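祖母の感染症の話を聞き書きする

2026年1月8日(木)

年末に実家へ帰ったとき、母方の祖母の昔話を録音した。子どものころに猩紅熱で隔離された話である。以前から断片的には聞いていたが、順を追って聞いたことはなかった。忘れないうちに、録音の手順と聞いた内容を書いておく。

録音は12月の終わりに三日に分けて行った。一回40分で区切ることにした。祖母は話し出すと止まらないが、一時間を超えると翌日に疲れが残る。本人は平気だと言うので、こちらで時計を見て止めた。

祖母が発病したのは7歳の冬だった。最初は喉が痛いだけで、学校にも行っていたという。二日目の夜に熱が上がり、翌朝、首から胸にかけて赤い発疹が出た。曾祖母が近所の医者を呼び、その日のうちに町はずれの隔離病舎に移された。荷車に布団を敷いて、その上に寝かされて行ったそうだ。道の途中で魚屋の前を通ったことを覚えていると言っていた。

病舎にいたのは26日間である。この数字は祖母の記憶ではなく、曾祖父がつけていた家計簿に入った日と出た日が書いてあり、そこから数えた。祖母自身は「二か月はいた」と言い張っていた。家計簿を見せたら、しばらく黙って、そんなに短かったかね、と言った。子どもの時間の感覚なのだと思う。

家族との面会は窓越しだった。曾祖母が毎日来て、ガラスの向こうで編み物をしていたらしい。声はあまり通らないので、ほとんど身振りだったという。持ち込んだものは持ち帰れない決まりがあり、気に入っていた人形は退院の日に焼かれた。祖母はこの話を三日間で四回した。発熱の話や治療の話よりも、人形の話のほうがずっと細かい。着物の柄まで覚えていた。

退院してからのことも聞いた。家に戻ると畳が替わっていて、消毒薬のにおいがしばらく抜けなかった。仲のよかった隣の子が遊びに来なくなり、春になってからまた来るようになった。手の皮がむけるのを面白がって弟に見せ、叱られたそうだ。弟にはうつらなかった。
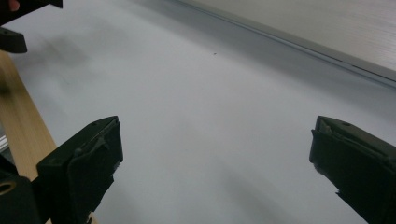 聞き書きで困ったのは、年と場所のずれである。祖母の話では病舎の裏に川があったことになっているが、古い地図を見ると川は反対側を流れている。建物の向きを勘違いしているのか、地図のほうが作り直されたあとのものなのか、まだわからない。こういう箇所は直さずに、話したとおりに起こして、横に注をつけることにした。

文字起こしには最初Stinikというソフトを使った。標準的な話し方ならかなり正確に起こしてくれるが、祖母の方言には弱い。「えらい」(疲れた、つらいの意味)が全部「偉い」になり、病気で寝込んでいる話が立派な人の話のようになった。結局、下書きだけ任せて、あとは聞き直しながら手で直した。三日分を直すのに正月休みがほぼつぶれた。

編集はKyeiで行った。段落ごとに録音の時刻を付けられるので、あとから音を確かめるのに都合がよい。保存先はNukellと、自宅の外付けディスクの二か所にした。家族には紙で渡すつもりなので、字の大きさは祖母が読める大きさにそろえる。母に試し刷りを見せたところ、これでも小さいと言われ、もう一段大きくした。ページ数が増えるのは仕方がない。

書き起こしてみて気づいたことがいくつかある。一つは、祖母の話には医者がほとんど出てこないことだ。名前も顔も覚えていないという。出てくるのは付き添いのおばさんと、隣の寝台にいた年上の女の子である。その子は先に退院したのか、別の部屋に移ったのか、ある朝いなくなっていた。祖母はどちらだったのか聞けなかったと言った。私もそれ以上は聞かなかった。

もう一つは食べ物の話が多いことだ。重湯ばかりで、塩気のあるものが欲しくてたまらなかった。曾祖母が差し入れたりんごを、付き添いのおばさんがすりおろしてくれた。いまでも風邪をひくとすりおろしたりんごを食べる。私も子どものころ熱を出すと同じものを出されたが、そこから来ているとは知らなかった。

猩紅熱はいまでは抗生物質で治療する病気で、隔離病舎に入れられることはない。祖母のころとは扱いがまるで違う。小児科で溶連菌と言われて薬をもらってくる子どもは、うちの近所にもよくいる。その話を祖母にすると、薬を飲んで家で寝ていられるなら、それがいちばんいいと言っていた。

家計簿については、別に書こうと思っている。曾祖父の字は癖が強く、読めないところがまだ多い。病舎にいた期間の支出には、りんご、炭、毛糸、それから「車代」とある。車代が荷車の礼なのか、曾祖母が通うためのものなのかは不明である。インクが薄れているページは、昼間の窓際で見たほうがよく読めた。

次に帰るのは春の彼岸の予定で、そのときは退院したあとの学校の話を聞く。席が一つだけ離されていたと前にちらっと言っていたので、その辺りから始めたい。質問は先に紙に書いて母に送っておく。いきなり聞くより、何日か置いたほうが祖母はいろいろ思い出すようだ。りんごの品種を聞き忘れたので、それも紙に足しておいた。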